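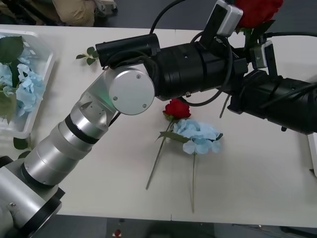 Two arms over the white table, one silver and one black. May 22, 2025.

The Netov works opened its gates to visitors for the second time this year, the first being in March, when snow kept most people away. I traveled up on the Tirwood branch with Walid Kassab, arriving eight minutes down after a wait outside the junction for a stone train to clear. The connecting shuttle was a two-car railcar, No. 224, still in the old green and running well apart from a noisy rear door.

Visitors were let in by the south gate and given a site plan, which did not match the current track layout. Road 3 has been cut back and now ends at the wheel lathe. The erecting shop was open along its full length. Diesel No. 104 stood nearest the doors with its bogies out and its cab stripped for rewiring. Behind it was No. 125, complete except for the traction motors, which were on stands alongside. The shop foreman expected it to leave under its own power before the end of the summer, but would not be held to a month.

The steam side was quieter. No. 298 was the only engine in the roundhouse, with the boiler lifted and the frames on blocks. New tires had been fitted to the leading wheels and the old ones were leaning against the wall. The tender was outside under a tarpaulin.
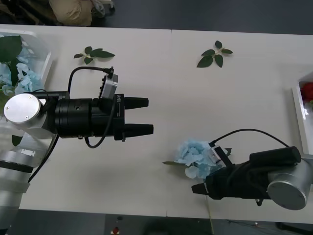
Hiba Aoun led the eleven o'clock walk through the yard and signal box. The box has kept its mechanical frame, and the levers for the Kwan siding are still in use — two of them, both stiff. She let several of us pull off the yard signal, and Walid needed a second try. The block instruments to Flavedard are dead now, as that section went over to the control center when the line was singled.

After lunch (soup and rolls in the canteen, cash only) there were brake van rides up and down the long siding. The queue was almost an hour at its worst, so we walked to the footbridge instead and watched from there. The works shunter had charge of the ride, with two vans and a flat wagon.

The sales stand had mostly timetables and lamp parts. I bought a working timetable for the Flavedard line, with the freight pages missing.

We left on the 15:40, formed again of No. 224. The rear door had been locked out of use by then.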